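Wiping down, when you're the one steering

If you're guiding the hand by remote control, do take your time over the first touch. I like to bring the fingers down flat and let them settle before I ask for any sideways movement at all (Iman Zaki taught me that, bless her).

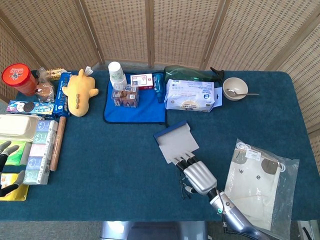
Fingers resting at the white pad, with the towel and bottles kept further back.

Then one long, slow stroke, and lift. If you wobble, start the whole showing again, as the robot will learn your wobbles too!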